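**Paint colour for a west-facing lounge room — talk me out of brown**

**marwan_saab** — 3 October 2022

Hi all, long-time reader. We bought a 1970s brick place in Esdale in August and the lounge room is still the previous owner's hospital white. It faces west, gets belted by sun from lunch onwards, and every mark the kids leave shows up.

I want to go brown. A proper warm one, milk chocolate with a bit of red in it, dead flat finish. My wife says it'll be like sitting inside a shoe. Painter quoted $1220 for walls only, two coats, so I'd like to get it right the first time!

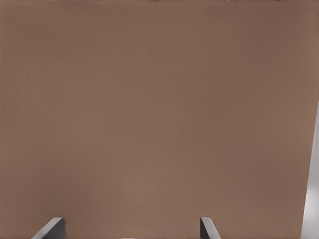

The other thing is the ceiling. It's low and I'm leaning towards leaving it white, but my brother-in-law reckons a hard white line up there makes a low room look lower. Has anyone taken the wall colour over the top?

Cheers, Marwan

---

**gumleaf_jen**

Do it. We did our dining room in Harb's Saddle (theirs is a touch greyer than what you're after) and I've never regretted it for a second. Colour on the ceiling too, at half strength. Guests always ask about it.

---

**Plasterer_Pete**

Gonna be the grump here. Dead flat plus kids is a terrible combo. You wipe a Vegemite handprint off flat paint and you've got a shiny patch forever. Low sheen at minimum. And flat only hides dodgy plaster up to a point — with afternoon sun raking across the wall you'll still see every join.

---

**gumleaf_jen**

> Dead flat plus kids is a terrible combo

Pete, that was true ten years ago. The washable flats are fine now. I've got 3 boys and a labrador and I scrub mine with a damp sponge.

---

**Plasterer_Pete**

And I get called out to patch them, Jen. We can agree to disagree.

---

**tess_on_the_hill**

Nobody's mentioned undertone! West sun goes orange late in the day and a reddish brown will go REALLY red with it. Mine looked like taupe in the shop and terracotta by six o'clock. Get the Skidolard sample pots, paint big bits of card (not the wall) and shift them around for a few days. Look at them with the lamps on too.

Oh, and ours is darker in the corner away from the window, to the point where my mum thought we'd used two colours.

---

**marwan_saab**

Thanks everyone, this is gold. Tess, the orange thing hadn't crossed my mind at all. I'll grab 3 sample pots on the weekend, one cooler than I think I want.

Pete, is low sheen still OK with average plaster? There's a long join beside the fireplace that somebody did in a hurry.

---

**Plasterer_Pete**

Fix the join first. Skim it wide, sand it, then seal the whole wall and not only the patch or it'll flash. Half a day's work. Ask your painter whether prep's in that quote.

---

**drukasdale_dave**

Just go green mate

---

**marwan_saab**

Dave, my wife would like to buy you a beer.

Rang the painter and prep's extra. Will report back once the cards are up.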